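Spent the month on demonstrations for the snack sorting task. Posting some numbers and notes for anyone collecting their own.

The job is simple to say: pick up a packaged snack, move it, let go. We do it by hand with handheld grippers, and the model trains on the recordings.

Total so far is 1443 recordings. After review we kept 1186. Most of what went out was people starting to move before the recording did, or putting a thumb over the lens.

Review is slower than recording. Fatima Buthelezi watches every one at double speed and marks where the grasp starts and where it ends. She is stricter than I am and the set is better for it.

Soft bags are the hard part. A box has two flat sides and you close on them. A bag of chips has air in it, and the shape changes as you squeeze.

We first tried this on a bare desk at the Satitton office. The model did fine on that desk and badly on everything else. Now we go to people's homes and work on whatever surface they have.

Beds are worse than tables, so we do a lot of beds. The surface gives when you push down, and a patterned quilt is a hard background for small packages.

Some grasps from the bed set: 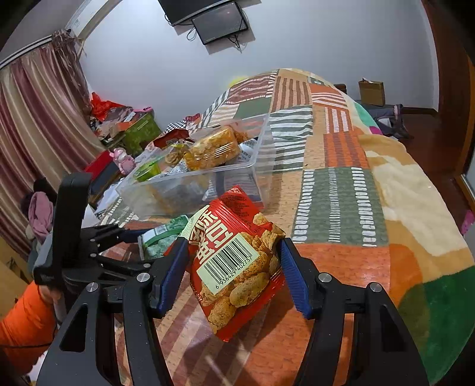
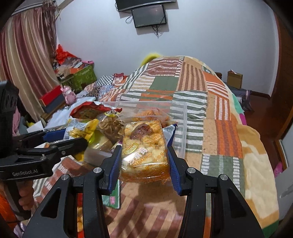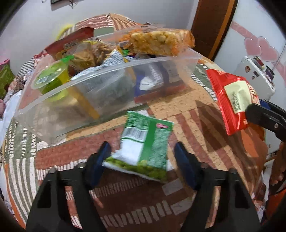
Clear plastic is its own problem. The depth estimate goes bad on it, and the model used to aim a little past the wrapper. 148 extra recordings with clear wrappers helped some. I would like to have more.

We told everyone to slow down in January and that was a mistake. Very slow demonstrations gave us a model that hovered over the bag and never closed. Normal hand speed works better.

Another thing we changed: misses stay in if the person recovers. Bag slips, you go back and get it, that's a good recording. If you give up and reach for a different one, we cut it.

File naming is still a mess. We have 2 schemes because Stuver wanted one and Shokri had already started on the other. Pick one before you record anything.

Someone asked about gloves. We don't use them. Sleeves are fine too, any color, as long as they stay clear of the fingertips.

Next up is drink pouches and anything with a spout. I'll post the keep rate when Fatima is through the first batch.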